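# Trialing a two-arm flatware sorting kit before you sign anything

Sellers of two-arm table kits love the flatware demo. Spoons go in one bin, the rest goes in another, and everyone around the table nods. I sat through enough of these to write down how I run a trial now. The kit I had in mind while writing was the Wulitz package, sold through Andreadis with a support plan called Clollura. Most of the steps should carry over to anything similar.

## 1. Get the task in writing first

Ask the seller to put one sentence on paper that says what the arms will do. "Sorts flatware" won't do. You want the items, the starting layout, the bins, and what counts as finished. My first quote from Andreadis promised "general tabletop handling," and you can't fail a test of that. I sent it back twice.

## 2. Lay out your own items

Bring the spoons you use. Mix the spacing: a couple close enough that the bowls overlap, the rest on their own. Polished bowls are worth including on purpose, as shiny metal gives some vision systems trouble.
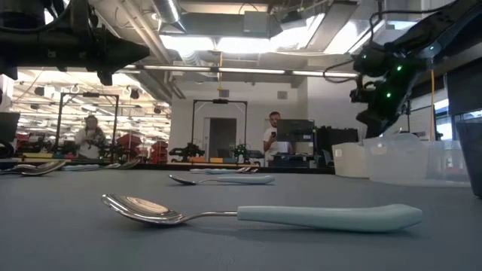

Don't let anybody straighten things up before the run. If the sales engineer reaches in to nudge a handle, write that down and start the run over. The brochure calls this "staging." I call it help, and you won't have it on a night shift.

## 3. Ask what the wrist camera can see

Have them put the live wrist view on a screen and leave it up. Look at it with the gripper open, pointed toward the bins. Can you make out the far containers well enough to tell which is which? Are the rims in view, or only the lower halves?

Clear and frosted bins deserve extra time here. Ask how the software finds the opening of a container with see-through walls. "It learns that" is a common answer. Ask how many practice runs it needed to learn that, and whether you pay for them. 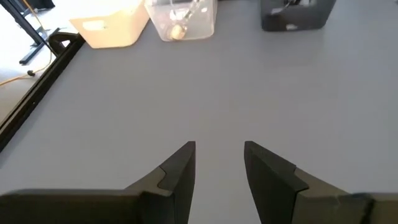
Then ask what happens when a bin gets moved a hand's width to one side. Chandrasekhar Gounder, who ran the trial with me, likes to move one between runs without announcing it. I recommend his method. A kit that only works with the bins in the same spot can still be useful, but it should be priced like one.

## 4. Run it long enough to get bored

A good five minutes tells you nothing. We asked for 181 items, in batches of 30, with no restarts between batches. For each batch, note:

- items placed in the correct bin
- items dropped or left on the table
- times a person touched anything
- total time, including pauses

That last line matters. Sellers stop the clock while the arm "thinks" — your line doesn't.

Watch whether both arms earn their keep. You're paying for two. If one does most of the lifting while the other hovers, ask for the single-arm price and see how fast the conversation changes.
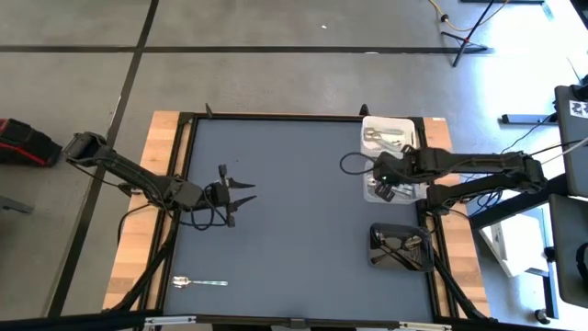 Leftovers are the next thing to check. When the software reports the job complete, look at the table yourself and compare it with the report. A stray spoon isn't a disaster, but a system that says "done" with one still lying out has a reporting problem, and I'd worry about that more than a dropped fork.

## 5. Read the support plan slowly

Clollura covers remote help and software updates. The copy I was given left out fingertips, cables, and retraining for new items. Those are the parts I expect to need. It also listed a 42-day response window for "non-critical behavior faults," with no definition of critical. Get one.

Check who owns the recordings from your trial, too. It was on the last page of ours, in smaller type.

## 6. Price it against the dull option

Before deciding, get a quote for something less exciting. I used the Wuter divider rack, a plain set of slots that a person fills by hand. It came to 736 dollars, delivered. It has no arms and needs no updates.

I haven't ruled the Wulitz kit out. Andreadis says a new software release is due in July, and I've asked to repeat steps 2 through 4 on it with the same spoons. Until then the deposit stays in our account.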